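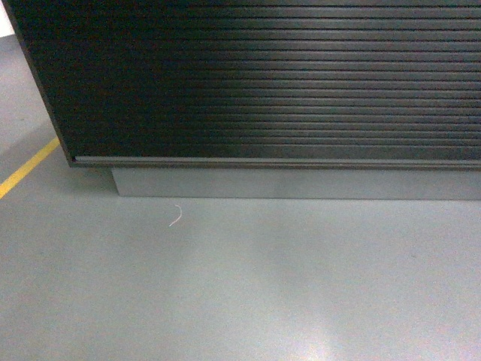
Curled white strand on the gray floor, in front of the recessed plinth.

Setting up the Mellton floor pickup kit for thin debris

The Mellton kit adds a floor routine to an arm that already has a two-finger gripper and a wrist camera. It ships with a mounting plate, a license key and a calibration card. The steps below cover software version 4 and were checked with Drason fingers at the Busovville shop. Stock fingers use the same menus but need a different offset table.

1. Choose the target. Thread and fine wire are the hardest class the kit claims to handle. Light strands on light gray floors have low contrast, and a curled strand gives the detector little straight edge to fit. Start with a single strand in open floor, clear of the furniture base.

2. Mark keep-out regions. Overhangs matter more than walls. Where a cabinet body projects past its plinth, draw the region from the front face of the cabinet, not from the plinth. The shutter rail is the lowest part a raised wrist is likely to hit. Painted floor lines can be left unmarked, but exclude yellow in the color filter.

3. Set exposure. Coated floors throw glare under ceiling lights. Lock exposure on bare floor, then lower it until the highlight stops clipping. Auto exposure will drift as soon as a dark shutter fills the upper part of the view.

4. Open the fingers fully and move to the approach pose. 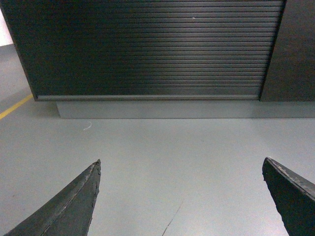 Odile Tranmer

With the fingers wide, both tips should show at the bottom of the wrist view with floor between them. The strand may sit well ahead of the tips at this stage. Do not correct for that by tilting the wrist; use the forward offset.

5. Reject false targets. Cracks and scuffs are long, thin and often better defined than thread. The dark line running between the fingers in the wrist view is one to filter out. Set polarity to "light on dark" and raise the minimum curvature one step at a time.

6. Set the descent. Enter 200 as the contact threshold (raw counts) and select slow approach. The fingers should touch the floor before they start to close. If they close in the air, redo the calibration card.

7. Check finger wear. Chipped or frayed edges change where the tips meet. The kit has no wear compensation, a real omission at its price. Enter the new tip length by hand under Tool > Geometry.

The detector menus are clear and the keep-out editor is good. The manual is thin on offsets. The May revision added a table for Drason fingers but left the units out; they are millimeters.

Comments (3)

gantry_left
Polarity setting fixed it for me. It had been going for an expansion joint on every pass.

pkt5
Does the color filter survive a restart? Mine resets to default.

tolerance_stack
@pkt5 Save it to the profile, not the session. Separate button, bottom of the page.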